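Run 459

The arm at Biwott had broken two fingers by the time Noreen Shaikh got the call. Both broke the same way. It went down for a block, reached the block, and kept going.

"It thinks the table is lower than it is," Efren Sebastian said on the phone. "By 13 millimeters. I measured the dent."

"Was anyone near it?"

"Lindiwe was. She had her hand on the board, moving a block over. She pulled it back in time."

Noreen wrote that down and asked him to leave the power off until she called.

She worked out of the Skodonau office, on the second floor, where they had the model of the cell but no arm. She loaded the block job and ran it. The gripper came down, closed, lifted, set the block on the board and went back up. She ran it again with the blocks turned. She let it run through lunch. Nothing hit anything.

At four she called Socorro Yupanqui, who had written most of the job two years before and had since moved to the conveyor group.

"What happens if somebody stops it partway?" Noreen asked.

"It holds where it is. Then you press resume."

"What if they don't press resume? What if they start the job over?"

Socorro took a while to answer. "It would read the tool length again," she said. "It would add it."

"Add it to what?"

"To the one it already has."

Noreen wrote a script that stopped the arm at a different point on each run and started the job over. She set it going and stayed at her desk. The building lights went off at seven and she waved her arm to bring them back. Most of the runs were fine. The stop had to land in the short stretch after the grip check and before the move, and it mostly missed.

Run 459 did not miss. The fingers went through the block and into the table, and the log gave the depth as 13 millimeters.

She sent the log to Efren and Socorro with one line asking that the power stay off. Then she called Lindiwe Visser, who was still on shift.

"Did you stop it before it came down on you?"

"I hit stop to move the block," Lindiwe said. "Then I hit start. Was I not supposed to?"

"You did it right. It should have let you."

"So what do I tell Noman? He's on at ten."

"Tell him it stays off. I'll call him myself."

Noreen hung up, cleared the script, and put the job back to the beginning. The arm was up, with its fingers open. She set the stop by hand this time and started it. 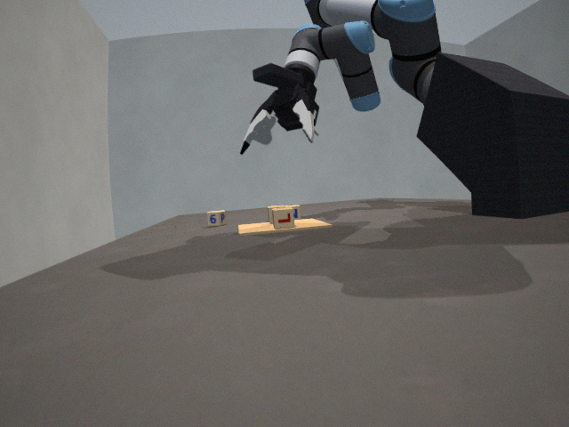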